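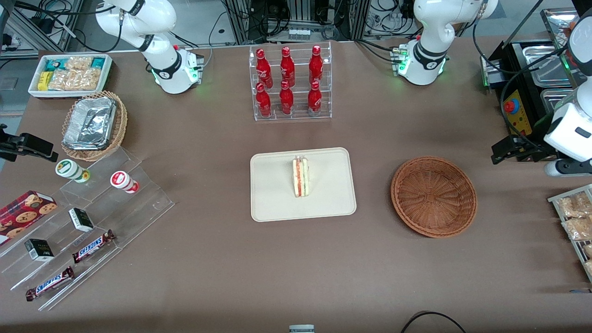 4.2 Recording a Snack Counter Session

Use this section after both arms have been powered on and homed (section 4.1). It covers the Nandard two-arm station with the Durkent recorder, software build 204 or later.

Before you start

1. Check that the base of each arm shows green lights. If either base shows another color, stop and go to section 7.

2. Set out the counter according to the layout card. For the sandwich task, the tray goes in the center of the table with the sandwich on it, and the empty round basket goes to the right of the tray.

3. Stock the tiered stand behind the tray. Bottles stand upright in two rows, labels forward.

4. Fill the stepped display on the left side. Boxes and bars may be placed at different angles, and containers may lie on their sides. Change these positions between sessions.

Note: Do not move the basket closer to the tray to make the task easier. Episodes recorded that way are rejected on upload.

Recording

5. Open Durkent and select task 502, "Sandwich to basket."

6. Bring both grippers to the ready position, one over each side of the table, and press Start.

7. Guide the arm through the whole task at a steady pace. If the sandwich tips over, keep recording and pick it up from where it lies — recoveries are useful to the model.

8. Open the gripper fully, return to the ready position and press Stop. An episode should last no more than 18 seconds.

9. Mark the episode Good, Recovered or Discard.

10. Reset the table and repeat until you have 15 episodes marked Good or Recovered. Replace the sandwich when the bread starts to tear.

CAUTION: Keep hands off the table while the arms are live. Press Pause and wait for the tone before you reset any item.

CAUTION: Keep cables clear of both arms. A cable caught by a moving link can pull a connector out of the base.

Uploading

11. Select Session > Send to Pavdale. Leave the recorder on until the status line reads Complete.

Revised 1/22/22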